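Coffee in Small Bottles

Sat 29 June
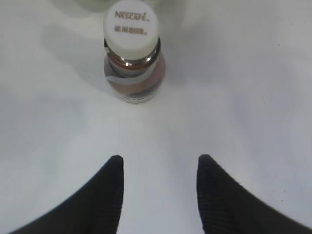

My Nescafé, white cap and all, on the white table.

I have been meaning to write about bottled coffee since last September, when we moved into the apartment on the hill and I found out that the shop on the corner keeps a whole refrigerator shelf of it. I had always been a mug person (a big mug person, if you ask my sister), and I used to walk right past those little bottles with my nose in the air. Then came the week when the stove was disconnected and the kettle was in a box marked WINTER, and you can guess the rest!

The one I keep going back to is the Nescafé with the milk-and-coffee swirls on the label, all soft browns and beige. I like the shiny silver band under the cap more than a grown woman should. There's a line of Chinese under the brand name that I still can't read, so my friend Kolbrún Kárason has promised to help me with it next time she visits, although she has only finished one semester and makes no guarantees.

I drink mine slowly, at the table, before I answer any mail. My daughter says it is too sweet and that I should go back to the beans from Gorov, which she gave me for my birthday and which are very good — I do use them on Sundays, when there is time to grind. But on a weekday I want to twist a cap and sit down.

I save the empties too, I'm afraid. I rinse them and put in whatever is blooming along the fence, and the sweet peas look lovely in them. There are four on the windowsill now, and I have my eye on the ledge in the hall.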